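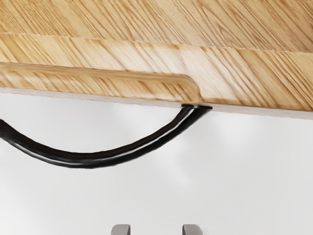 4.2 Handles, grips and the absence of both

The second group of complaints concerned furniture that gives no sign of how it is to be opened. We had not planned a section on this. The interview schedule asked tenants what they had repaired, replaced or thrown away in the flat since moving in, and drawers were expected to come up in passing, somewhere between taps and window catches. Instead they came up first, and in four households they came up before the recorder had been switched on.

The flats at Gunavholm were let part-furnished. Each had a kitchen run, a hall unit and a low chest in the main room, all to a single pattern which the letting brochure called the Mallance range. The range has no knobs. It is opened by means of a groove cut into the edge of the wood (Figure 3), a detail much loved by people who design furniture and tolerated, on our evidence, by people who have to get at the spoons. The older blocks on the Verier side kept their original fittings, with a plain turned knob screwed on from behind, and they serve as our comparison.

Figure 3. A recessed groove with rounded corners, cut into the front edge of a pale wooden board. Computer rendering.

It would be easy to treat the matter as one of taste, and the earlier literature on rented interiors has mostly done so. Tenants are said to dislike what they did not choose. Our tenants did not choose the knobs either, however, and in the Verier flats the knobs drew almost no comment, favourable or otherwise. One woman, asked directly for her opinion of them, looked over her shoulder to check that she had some. We take this as high praise.

The grooves, by contrast, had been thought about at length. Complaints fell under two heads. The first was dirt. A groove that faces forward collects whatever the fingers bring to it, and in a kitchen the fingers bring a good deal. Tenants described cleaning it with cotton buds, a folded cloth over a butter knife, an old toothbrush, and (once) a paintbrush bought for the purpose and kept in the drawer it was used to clean. Several had a fixed order of work, with the groove left until last, and two said they cleaned it only when their mothers were expected.

The second head was reach. People with long nails, stiff joints or a child on one hip found that a groove asks for the ends of the fingers when they would sooner offer the whole hand. One man in his seventies had stopped using the bottom drawer of the chest altogether. He did not describe this as a difficulty. He said that there was nothing in it he needed, and then, some minutes later and in answer to a different question, that it was where he kept his jumpers. The interview took place in July, so the point was not pressed.

What interests us more than the complaints is what was done about them. The tenancy agreement forbids drilling, and it is a measure of the seriousness with which this clause is regarded that only one household admitted to having drilled. The rest had found other means. We recorded 14 distinct arrangements for opening a drawer without using the groove provided, among them loops of ribbon shut into the gap, a bulldog clip, self-adhesive hooks of the sort sold for tea towels, and a strip of webbing from a rucksack. In one flat every drawer in the kitchen was left open by the width of a thumb, which gave the room a slightly expectant look but worked perfectly well.

Srour's term for this kind of thing is "quiet amendment": a change made by an occupant that alters how a fitting is used while leaving it, for the purposes of any inspection, as it was. The ribbon comes out, the hook peels off, the drawer is pushed shut. We find the term useful, though our cases suggest it needs a small qualification. Srour assumes that the occupant hides the change from the landlord. At Gunavholm the landlord's own letting staff knew about the ribbons and on at least one occasion had recommended them to an incoming tenant. The quietness, then, was shared. Everybody was protecting the brochure.

Here the comparison with Verier becomes awkward for us, and we would rather say so than have a reviewer say it. Knobs work loose. Three of the Verier tenants had tightened theirs with a screwdriver, one had lost a knob behind the cooker and replaced it with a cotton reel, and another had hung a string bag of onions from hers until it came away in the night. These are repairs by any ordinary definition, and on a straightforward count the Verier fittings needed more of them. The Gunavholm grooves had not failed in a single case. A groove cannot fall off. It has nothing to fall off with.

If durability is the test, the Mallance range wins comfortably, and its makers would be within their rights to say so. The trouble lies with the test. Maintenance records -- which is what the housing literature mostly has to go on -- log the onion incident and miss the jumpers. A fitting which breaks now and then and is mended generates paper. A fitting which never breaks, and which people step round every day for as long as they live with it, generates none, and will be specified again for the next block on the strength of its spotless file.

We do not want to make too much of drawers. The same pattern appears more faintly in our material on lever taps (section 4.3) and hardly at all in that on window catches, where tenants of both estates were united in simply painting them shut. But the drawers show it most clearly, perhaps because they are opened so often and thought to matter so little. Most of our respondents apologised for bringing them up. They then went on talking about them, on average, for longer than they had talked about the rent.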